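Visit Report: Promotional Products Open Day, Gretesberg
Member Services, Morkthorpe Trade Association 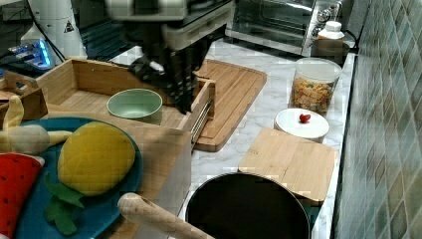 The November open day at the Famen imprinting plant began at 9 on Thursday morning. Members were divided into two groups and taken first through the pad printing hall, where pens, key chains and letter openers receive their logos. Famen accepts orders from 200 pieces and keeps 442 stock items on hand for imprinting.

Staff explained the proofing process in detail. Artwork is checked on arrival, and a paper proof is returned to the distributor within two working days. Members asked about color matching on dark plastics. The plant recommends a white base coat, charged as a second color.

The afternoon was given to the engraving department, operated jointly with Lacerda. Metal drinkware and desk clocks are handled on the same line, and setup charges are waived on exact repeat orders.

Members wishing to receive the current price list and the imprint area guide should apply to the Morkthorpe office. Sample requests are to be sent directly to Famen.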